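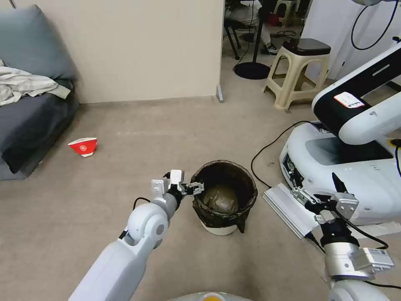
Moving to a new phone without losing anything (mostly)

I finally changed my phone in February. The old one was a Surna that I'd had long enough for the back to go shiny where my fingers sit, and it had stopped getting updates a good while ago. The new one is a Hutell. I'm not going to review it properly, there are plenty of reviews already and it's a mid-range phone that does what a mid-range phone does. What I want to write down is how the move went, partly for anyone going the same way and partly so that I can look it up next time.

The short version is that the transfer tool got nearly everything across, three apps needed sorting out by hand, and I lost some voice recordings that I should have checked first.

Before starting

I did a clear-out on the old phone the evening before. The storage was almost full and most of it was rubbish: the same photos saved twice by a messaging app, podcasts I'd listened to, maps for a holiday in another country. It took about an hour. There were more than 500 screenshots. I kept perhaps a dozen, mostly booking references and one recipe.

Then I updated all the apps. The transfer screen tells you to do this and I nearly skipped it. A couple of them hadn't been updated in months and had their backup options in a different place once they were current.

I also wrote down, on paper, every app that gives me a login code. This is the bit people get stuck on. If your codes live on the old phone and you wipe it before moving them, you are in for a long week of support forms. I had 11 accounts in mine, two of which I'd forgotten about and one for a shop that has closed.

The transfer

Both phones on charge, both on the home wifi, a cable between them. You can do it without the cable but it's much slower. The Hutell asks what you're coming from, shows a code, and you scan that with the old phone. After that it gives you a list of things to copy with tick boxes. I ticked everything.

It said 40 minutes at first, then changed its mind to over two hours, then finished somewhere in the middle. I left it on the kitchen worktop and got on with other things. The old phone got quite warm, so I took it out of its case.

Contacts, calendar, text messages, call history, photos and wallpaper all came over. So did the wifi passwords, which I hadn't expected, including the one for my sister's house. Ringtones came over but weren't set, so everything played the default sound until I went in and picked them again. Alarms did not come over. I found that out the next morning, when I woke up at ten past eight.

The apps download again from the store and don't copy from the old phone, so they arrive with the right icons but mostly signed out. Allow another evening for signing in.

What needed doing by hand

The bank app. It treats a new phone as a new device and wants you to register it from the old one. Do this while the old one still works. It took five minutes, but if I'd already reset the Surna it would have meant a letter in the post.

The login codes. My app lets you export them as a square code on the screen, which the new phone scans. They came across in 2 batches. I tested each one by signing out and in again on the laptop before I deleted anything, and I'd suggest doing the same even though it's dull.

Inia, the notes app I use. This one caught me out. Inia keeps notes on the phone unless you pay for syncing, and I don't pay. The transfer brought the app across with nothing in it. The notes were still on the old phone, so I used Export in the settings menu, which makes one big file, sent that to myself and imported it. All the text arrived. The folders didn't, so I had one long list to sort out again. I've done about half.

What I lost

Voice recordings. The recorder on the Surna was the maker's own app and it saves to a folder that the transfer tool doesn't look in. I didn't notice for nearly two weeks, by which time I'd reset the old phone ready to sell. There was nothing vital in there, some meetings and a few reminders to myself, but I'd have kept a couple of them. If you use the built-in recorder, plug the phone into a computer and copy that folder off yourself.

I also lost progress in a word game. I've started again and I'm on level 10.

The new phone so far

The battery gets me to the end of the day with some to spare -- the old one was giving up at teatime. The fingerprint reader is on the side now and I keep rubbing my thumb on the back looking for it. The screen is brighter outdoors. It's a bit wide for one hand and I've turned on the setting that pulls the top of the screen down, which helps.

It came with a lot of extra apps. Most can be removed, but there's a shopping one that can only be switched off. Long press on the icon, App info, Disable. It did come back once after a system update and I had to switch it off again.

The camera is better in low light and about the same in daylight. By default it puts the phone's name in the corner of every picture. That's under Camera settings, Watermark, and it's worth turning off before you take any you care about.

I bought a plain Dudás case for it, the rubbery sort. It makes the side button stiffer than it was and I may swap it for something else. The old phone's charger works fine, though it's slower than the new phone can manage. There wasn't a charger in the box, only a cable.

The Surna is in a drawer for now. The buy-back quote I had was less than I'd hoped for and ran out while I was dithering, so I need to get another one. Before posting it I still have to find the SIM tray pin and check there's no memory card left in it.

If anyone knows a way to get folders back into Inia from the export file, leave a comment. I've tried importing it a second time and all I got was two of everything.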